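Home | About | Walks | Sheds and tools | Archive

Clearing out the tool shed, part one

2014-02-06

I have been putting this off since July, when the shed roof started letting in water over the bench.

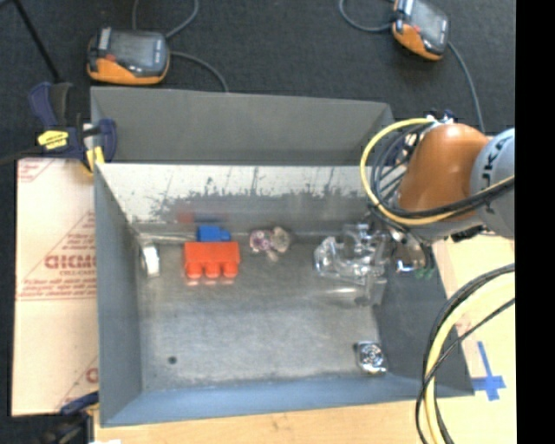 What was in there

The shed came with the house when we moved to Kikthorpe. The man before us had kept everything. Under the bench were biscuit tins of screws, most of them rusted into one lump, and behind those a box of door furniture that must have come out of the house at some point. I have kept the door furniture. We have two bedroom doors with the wrong knobs on and I would like to put the old ones back if I can find the spindles.

The planes were the best of it. One is a Fagerlund, which I had not come across before, with a beech body and a split in the toe. Agnes Magnusson from the allotments had a look and thinks it can be glued. She used to repair chairs for a living so I am going to take her word for it. The other is a Morkow and only wants a new iron.

There was also a framed print of the village with 1823 written on the back in pencil. The church is on the wrong side of the road in it. I have hung it in the hall anyway.

Rust

I tried three ways of getting rust off. White vinegar overnight worked well on the small chisels but left them grey, and they started to go orange again before I had finished my tea. They need rinsing and drying straight away and then a wipe with oil. Wire wool and paraffin is slower but I prefer the look of it. The third was a tub of Fuseck paste, which cost more than the chisels are worth and smelled of pear drops. I won't buy it again.

For the saw I used wet and dry paper wrapped round a cork block. Start coarse, and keep away from the teeth. I stopped when I could read the maker's stamp – it will never be shiny and I don't need it to be.

The roof

The felt had gone along the ridge and the boards under it were soft for some 40 centimetres. I cut that section out and put in new boards, then ran fresh felt over the whole side. It has rained most days since and the bench has stayed dry, so I am calling that done for the winter.

Still to do: the window, which is painted shut, and the floor by the door. I also need somewhere to put the timber. Part two when the weather improves.

Contact | Copyright of the author, please ask before reusing | Back to top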